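December 24, 2018

Up before it was light. The boiler was off again and I relit it on the second try. Taner Tokgöz said in August that the valve would need replacing before winter and I put it off. I will call him after the holiday.

Walked down to Trekenside for the bread and the fish. The line at Chrysikopoulos went out the door and along past the shoe repair. Lefteris was behind the counter with his sleeves rolled up and did not have time to talk, but he put an extra roll in the bag. I had ordered two loaves and they had me down for three. I took the three.

Mudassar Bajwa was on the bus home. He has finished at Gruner after nine years and starts at the county in the new year, in the records office. Less money, but he can walk there. He asked if I was still keeping up the diary and I told him yes, most days. He said he tried it once and got as far as the weather.

The weather, then: gray, no wind, a little sleet near noon that did not stick. The gutter over the back step is dripping in the same place as last year.

Paid the heating oil and the car. That leaves 2,833 in the account, which is better than I expected for this end of the year. I want to leave it alone until the roof man has been.

Spent the early afternoon on the fish. Mother's recipe says to soak it overnight and change the water "often," with no number. I changed it when I went past the sink. Peeled the potatoes and left them in a pot of cold water on the porch. The good platter has a chip in it that I do not remember. Used it anyway with the chip turned to the wall.

Régis Perrin called at 3 to say their train was late and they would not get in before dark. His sister is not coming. That makes one less at the table, so I put the folding chair back in the closet and moved the lamp to where it would have gone.

With the extra time I did some of the small jobs I had been leaving. Sewed the button on my brown coat. Threw out the old batteries. Wrote the last two cards, which will now be New Year cards.

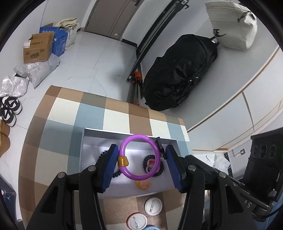

Hair ties and a clip in the white box, on the checkered cloth.

Bayu Mandagi came by with oranges and a jar of the chili paste and stayed for one coffee. He is working tomorrow and does not mind. We talked about his father's knee.

Régis and the children got in after dark, hungry. We ate at once. The fish was a bit salty. All three loaves are gone except for a heel. In bed by 10, and I can hear them still talking downstairs.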